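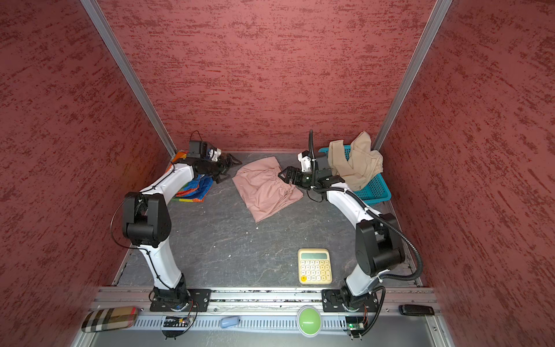

4.2 What counts as folded?

I went into this part of the study thinking it would be the quick bit. You ask people whether a piece of cloth is folded, they say yes or no, and you move on to the baskets. I had set aside an afternoon for it in May and it ended up eating the rest of the month (and a fair chunk of my patience with tea towels).

The trouble is that people use the word for at least two different things. One is a shape: edges more or less lined up, a flat top, something you could put another thing on. The other is closer to an intention, so a jumper doubled over and dropped on a chair is folded because someone meant it to be. Our raters in Denaldale leaned towards the first meaning and our raters in Stostden towards the second, and I still can't say why. Both groups had the same instruction sheet.

We collected 1,516 ratings on the Tóth tidiness scale, which runs from 0 (heap) to 6 (shop shelf). I like this scale a lot because it lets people be vague in the middle, and the middle is where most household cloth spends its life! Figure 3 has all the cases I care about on one surface. The striped cloth towards the back left is folded, and the pink garment in the middle of the back half is what I'd call loosely folded, which is exactly the sort of item that splits a room. The beige cloth in the teal mesh basket is crumpled and comes over the rim, so on shape alone it belongs at the low end.

Except that baskets do something odd to people's judgement. When the same crumpled cloth was shown once on a table and once in a basket, the basket version was rated tidier by most raters, even with part of it hanging out. Myrto Rallis, who ran the Stostden sessions with me, suspected that people were scoring the basket and forgetting the cloth. We went back over about 400 of the written comments to check, and she was largely right. "It's been put away" came up again and again, as did "at least it's in something". One rater wrote only "that'll do", three times, on three separate sheets.

Pattern matters too, though less than I expected. Stripes give you lines to judge by, so a small slip shows up straight away, while a plain cloth can be well off square before anyone minds. I would have liked to test this properly with matched pairs, but our plain cloths were thicker than our striped ones and the comparison would have been a mess.

Then there are the things that aren't cloth at all. In Figure 3 there's a cream calculator further forward, and items like that were left in on purpose. Raters were told to score the cloths only, but a good many wanted to talk about the calculator: it should go in a drawer, it should go with the pens, who still has one of those? I kept these remarks in a separate file and come back to them in section 4.4, where we look at how one out-of-place object drags down the score of everything near it.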